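Feldale Walks and Pictures: where we've got to since January

Hi all, and thanks for being patient with me. I know the report was supposed to be shorter this time, but a lot has happened and I'd sooner you heard it from me than pieced it together from the spending sheet.

The quick version is that the photo walks are running, the archive is growing faster than I can caption it, and the printed booklet is behind. I'll take them in that order.

We planned 12 walks for the year and have done seven. The first two were tiny (it was January, it was sleeting, I don't blame anyone) and then the one along the old mill path at Ernthorpe filled up overnight and I had to start a waiting list. People bring whatever they've got. Lots of phones, a few proper cameras, one gorgeous old folding thing that takes film you have to order by mail. I'd worried that the phone people would feel outclassed and drift off, and a couple did say so on their feedback cards, so from the third walk on I've been setting one small task for everybody: one photo of something taller than you, one of something you'd normally step over. It loosened things up a lot! The step-over photos are my favorites by a mile. Drain covers, a snail on a curb, a glove frozen flat.

The Jirarach walk is the one I'd most like you to read about, so forgive me if I go on. It's the temple garden on the hill, the one with the big leaning fig that everybody in town has an opinion about. We got permission to come in before it opened to visitors, which meant meeting at 5:45 in the parking lot with thermoses. There was fog until well past seven. I'd been hoping for a sunrise and was sulking a bit, but the fog made the fig look enormous, and several people got pictures I would happily hang in my own house. We stayed for tea afterward and people wrote a few lines to go with their best shot, sitting on the steps. I have those lines typed up now, and they're lovely, some of them very plain and some of them (mine included) trying too hard.

On to the archive. We have 3,119 photos uploaded, and 127 people have sent in at least one. Your grant letter asked for a hundred contributors by the end of the year, so we're past that with months to go, and I'm going to allow myself to be pleased. The weak spot is captions. I've gotten through nearly half. Every photo needs a place, a month and whatever the person wanted to say about it, and when somebody sends forty pictures of the same lake with the subject line "lake" it takes an evening and a few emails back and forth to sort out. I've changed the upload form so the place box can't be left empty. I should have done that at the start. Since the change I've had a lot fewer mysteries, although I do now have several photos whose place is given as "you know where."

A question came up in your last email about rights. Everyone ticks a box saying the picture is theirs and we can show it on the site and in the booklet. They keep ownership, and if they change their mind, we take it down. So far two people have asked, both for pictures with family in them, and both were gone from the site by that same evening.

The booklet. Okay. The plan was to go to print in June, and we won't make it. The printer we'd lined up raised the price after I'd already laid out most of the pages, and I spent three weeks going around in circles with quotes. I've now settled on Hlongwane, who are a little further away but let me see a paper sample before I committed, and the blacks in the tree pictures came out properly black instead of brown. Their price fits what's left in the print line as long as I drop from 64 pages to 48. I've been cutting, and it hurts, but the thing does read better. My guess is September for finished copies. If you need a firmer date for your own paperwork, I can have one once the proofs are back.

Money is otherwise fine. We've spent less than planned on travel, as people have been great about sharing rides, and a bit more on web storage, for the reason you'd expect when folks are handed an upload button. I'd like to move the leftover travel money over to printing. I think that needs a yes from you in writing, so please treat this as me asking.

A couple of things I got wrong. I scheduled the April walk on the same morning as the Ernthorpe plant sale, and half of our regulars were there buying tomatoes. And I promised a beginners' handout on light and exposure that I still haven't written. I keep starting it and it keeps turning into a memoir about my first camera. It'll be two pages, and it'll be done before the next walk.

Coming up, there are five more walks. Two are by the river, one is after dark with tripods, and one is in the middle of Feldale for anyone who can't manage hills or mud (the benches are good, and so is the bakery). The last is open, and I'd like the contributors to vote on it. I'm also hoping to put 3 small displays in shop windows over the fall, with the photo and the writer's few lines printed underneath at a size people can read from the sidewalk. Two shops have said yes already. For the third I'm still asking, and if you know of a friendly window anywhere near the bus station, please send them my way.

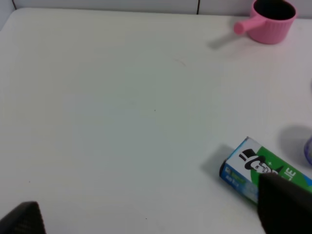 I'll send the next update once the proofs are in my hands, along with the walk dates so you can come to one if you like. Bring a thermos for the early ones.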